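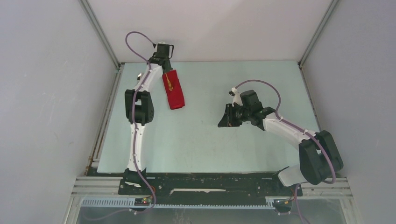
Red cloth, folded narrow, with the gold embroidery near the top

Subject: Re: [table-list] Red cloths and mixed cutlery, how do you lay them?

Dear all,

Thank you for the quick answers to my first letter, and I am sorry that mine comes slowly. English is my third language and I like to check my sentences before I send them.

I will put my replies between the lines of the earlier message, as the list rules ask.

> I have read your question about the red cloths from Butell. We have the same
> kind in our dining room and we had much trouble with them. First, do you iron
> them with the embroidery up or down? We ironed ours from the front and the
> gold thread became flat and a little dull.

Down, always. I put a dry towel on the ironing board, then the cloth with its face on the towel, and I iron the back. The motif can sink into the towel and it stays raised. If the cloth is very creased I spray it with water and let it wait in a roll before ironing. I did iron one from the front in November, when I was in a hurry, and I can still tell which one it is.

> Second, how do you wash? Our label was already cut off when we got them.

Mine say 60 degrees, but I do not trust this for the thread, so I wash cooler and alone, inside out in a pillow case. The first two washes gave very pink water. After that it was clear. Please do not put them together with anything white until you have seen clear water yourself. I do not use softener, it makes the cloth slippery and then the fold opens on the table.

> Third, I do not understand why you fold to a long strip. A square with the
> corner turned is more elegant in my opinion, and the motif is then in the
> middle where the guest sees it.

It depends on where your motif is. If it is close to one end, the long strip shows it well, and there is a place left for the plate. I tried the turned corner also. It looks fine on a big table, but ours at Preseva is narrow, and with six persons the squares touch the bread plates.

My way of folding is this. I lay the cloth flat with the motif facing the table. I bring the left side in, then the right side over it, and I turn the whole strip. Before I let it go I hold it up by the end with the motif, so that it hangs. If the sides are not parallel, I see it at once, and I begin again. On the table the eye is easily deceived, but a hanging strip is very strict.

> Last thing: are you sure about gold forks with those other spoons? My sister
> tried this and said it looked like a lost property box.

I laughed at this, and then I went to look at our drawer again.

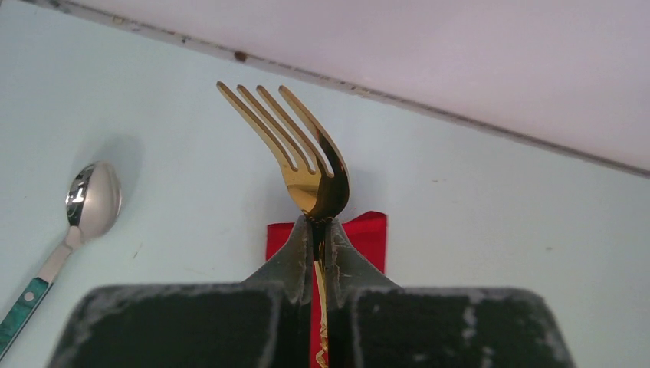 The gold-colored forks are the ones I want to keep for every setting. They came from a closed hotel in Son and there are enough of them. The shine is a nuisance, I admit. Every finger can be seen on them, so I take them by the neck with a soft cloth and wipe from the tines down to the end of the handle, then I do not touch the head again. For the spaces between the tines I pull a thin cotton ribbon through. No powder and no paste, please. A neighbor of mine used silver paste on a gold-colored fork and the color went away in one afternoon.

The spoons are another matter. I have two sorts, and the sort with the teal-green handle is the one I like. The paper in their box says 304 steel, and nothing about the handle. I wash them by hand because I am afraid for the color. With the red cloth under them the green handle looks very alive to me. With a white cloth I would not do it, there your sister may be right.

> If you do mix, then at least do not put them straight side by side. It only
> makes people compare the two.

Here I changed my opinion after trying it. I lay them one across the other.

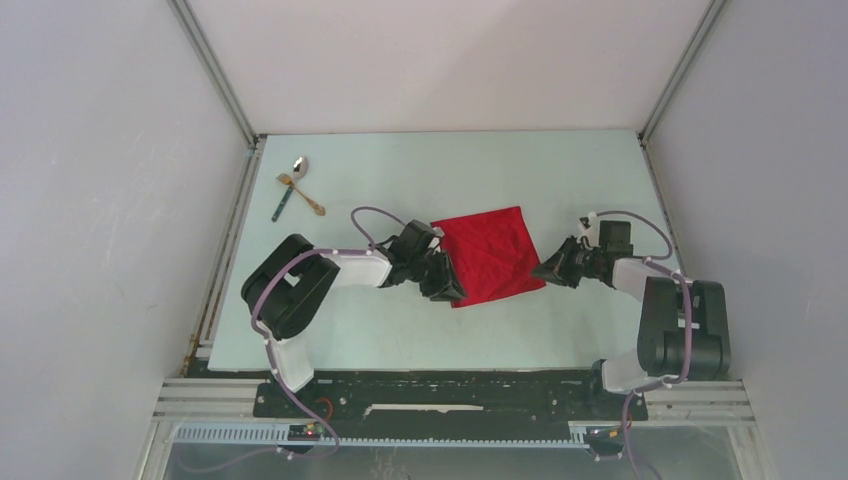 Posted to table-list by the linen keeper, Preseva | 24 May 2021 | message 2764

The fork lies over the spoon, and the two handles go apart from each other. I find that the silver of the bowl and the gold of the fork do not fight so much when the handles open like this. But it must be only one pair for each person. With two pairs it becomes a heap of sticks.

The cloth I now prefer to open completely before each folding, even when it comes from the shelf already folded. I lay it in the middle of the table as a square and smooth it from the center to the edges with both hands. Small creases are not a problem, they disappear inside the fold. A long crease near an edge is a problem, it pulls the strip to one side, and for this I go back to the iron. It also does not matter if the square lies a little turned on the table. I only look at the cloth's own edges when I fold, not at the table's.

Two questions remain, and I would be thankful for your experience.

The first is about storing. At Bistivari they roll the red cloths on paper tubes, and they say that no fold line ever shows. But one tube takes the place of six flat cloths, and my shelf is only 60 cm wide. Does somebody roll several together on one tube? I am afraid that the gold thread will catch the next cloth and pull it.

The second is about weight. I would like to buy a heavier cloth for the winter table, in the same red if I can find it. The seller at Butell offers a packet of 800 grams but does not say how many pieces are in it, and my letter was not answered yet. If you have bought this packet, please write how thick the fabric is and if it still folds narrow. A thick cloth that opens again by itself is no use to me.

To the member who asked for the motif as a drawing: I have copied it on squared paper. It is a thin pattern with branches, not difficult, but the ends are very fine and my pencil was too thick for them. I will draw it again with a better pencil and send it to the list next week.

With kind regards from Preseva

--
table-list: to leave the list, write to the list address with the word "leave" in the subject line.
Please shorten quoted text before you reply.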